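Visita a la casa-museo y archivo Duduseo
22 dic 2019

Llegué a Duduseo en el autobús de la mañana, el que deja en la plaza y no vuelve a pasar hasta las tres y media. La casa está a 10 minutos andando, subiendo por la calle del mercado, y no tiene más señal que una placa pequeña junto al timbre. Hay que llamar. Abren aunque sea un poco antes de la hora, cosa que agradecí porque llovía.

Iba con una idea concreta. Llevo dos cursos dando Grandes esperanzas en el club de lectura de la biblioteca y quería ver las ediciones por entregas que conserva el archivo, además de la parte dedicada a la novela victoriana traducida. La visita general se hace los días de puertas abiertas sin pagar entrada. La sala de consulta pide reserva, y yo la había pedido en julio.

La planta baja

El recorrido empieza en el comedor, que está montado como sala de exposición. En las vitrinas hay traducciones antiguas de Dickens, de las hermanas Brontë y de George Eliot, casi todas en ediciones populares de papel malo. Son los libros que leía la gente, con tapas blandas y anuncios de jarabes en la contracubierta. Algunos llevan el nombre de varios dueños seguidos, tachado cada uno por el siguiente.

La cartela más larga explica cómo se publicaba una novela por entregas. Grandes esperanzas salió semana a semana en la revista que dirigía el propio Dickens, entre diciembre de 1860 y agosto de 1861, y luego en tres volúmenes. Eso lo sabía, pero me sirvió ver al lado una tabla con los cortes de cada entrega. El encuentro de Pip con el presidiario en el cementerio ocupa el comienzo de la primera, y la entrega termina con Pip corriendo a casa sin que sepamos si va a robar la comida y la lima. Leída así, con siete días de espera, la culpa del niño dura mucho más que en un tomo encuadernado.

Hay también un panel sobre los dos finales. El primero, en el que Pip y Estella se cruzan en una calle de Londres y se separan, no llegó a publicarse en vida del autor. El segundo los deja saliendo juntos de las ruinas de Satis House. El panel da los dos textos enteros, en inglés y en castellano, y no toma partido. En mi grupo hubo discusión por esto y me habría venido bien tener el panel entonces. Hice una copia a mano de la última frase en tres traducciones distintas. Las tres resuelven de manera diferente lo de la sombra de otra separación, y una de ellas lo deja tan claro que casi cambia el desenlace.

La charla

A las once y media habló Endang Kusuma en la antigua cocina. Es la responsable del archivo y está preparando un trabajo sobre los personajes secundarios en las traducciones de entreguerras. La charla duró tres cuartos de hora y se centró en Joe Gargery.

Su planteamiento es sencillo. Joe habla mal en inglés, con errores de gramática y palabras cambiadas, y el lector percibe la distancia entre él y Pip cada vez que abre la boca. Cuando visita a Pip en Londres lo llama «sir» a ratos y no sabe dónde poner el sombrero. Muchas traducciones corrigieron esa forma de hablar. El Joe resultante es un hombre bueno y educado, y la vergüenza que siente Pip parece entonces un capricho sin motivo. Leyó en voz alta el mismo pasaje en 4 versiones, y en la más antigua Joe se expresaba mejor que el abogado Jaggers.

Después hubo preguntas. Un señor quiso saber si la señorita Havisham estaba basada en una mujer real y Kusuma contestó que se han propuesto varias y que ninguna le convence del todo. Otra persona preguntó por Wemmick y su casa con foso en Walworth. De Wemmick me interesó lo que dijo sobre la boca: en la oficina la tiene como una ranura de buzón y se le ablanda según camina hacia su casa. Dickens lo marca con el gesto, sin explicar lo que piensa. Lo apunté para la próxima sesión del club.

El archivo

La sala de consulta está en el primer piso y tiene sitio para pocas personas. Se dejan los abrigos y los bolsos en el pasillo y solo se entra con lápiz y papel. El fondo principal es el legado Serkis, formado por 2996 piezas entre libros, folletos y cartas de editores. El catálogo se consulta en fichas. Hay una versión en ordenador, pero va por la letra M.

Pedí tres cosas:

La traducción de Grandes esperanzas publicada por Chuensuk, en dos tomos. Le falta la portada del segundo. Suprime casi entero el capítulo en que Wopsle hace de Hamlet, y es una pena, porque es de lo más divertido del libro y además habla de lo mismo que le ocurre a Pip, alguien de pueblo que se va a la capital con un papel que le queda grande.

Una carpeta con correspondencia entre la editorial y su traductor. Tratan sobre todo de plazos y de pagos atrasados. En una carta el traductor pregunta si puede llamar «don José» a Joe. No se conserva la respuesta, aunque en el libro impreso quedó Joe.

Un cuaderno de lectura de una alumna de magisterio, con resúmenes capítulo a capítulo. Magwitch le cae bien desde el principio y Estella no le gusta nunca. Al llegar al incendio de Satis House escribe solamente «lo tenía merecido» y, debajo, con otra tinta, «no».

Con esto se me fue el resto de la mañana. El personal trae los documentos de uno en uno y hay que devolver el anterior para pedir el siguiente.

El taller Andel

En el patio trasero está el taller Andel, donde se hacen reparaciones sencillas de encuadernación y las cajas de conservación. Lo enseñan al final, en grupos pequeños. Nos hablaron de la diferencia entre reparar un libro y restaurarlo, y de los daños que causa la cinta adhesiva cuando alguien la pone con buena intención en una página rota. Para los libros del fondo usan papel japonés y engrudo. Si la tapa se ha soltado pero el cosido aguanta, normalmente hacen una caja a medida y no tocan nada más.
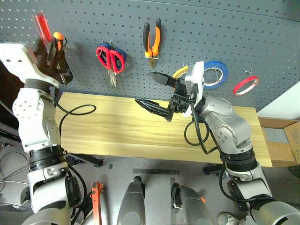
Datos prácticos

La visita general dura hora y media sin contar la charla. Los grupos de institutos y de clubes de lectura tienen que avisar con antelación, y les preparan un recorrido según el libro que estén leyendo. Pregunté por Grandes esperanzas y me dijeron que pueden sacar de la vitrina la tabla de entregas y dejar que los alumnos trabajen con una copia.

No hay cafetería. Comí en la plaza, menú del día, correcto. El primer piso se alcanza por una escalera bastante empinada, aunque a quien no pueda subir le bajan los documentos al comedor si lo dice al hacer la reserva.

En la entrada venden un cuaderno con los dos finales de la novela y las notas de la exposición. Compré 3 ejemplares, uno para mí y dos para la biblioteca. También me llevé el formulario para pedir reproducciones. Tardan un par de semanas y las mandan por correo electrónico. He pedido las páginas del cuaderno de la alumna que corresponden a la vuelta de Pip a la fragua, que no me dio tiempo a copiar antes del autobús.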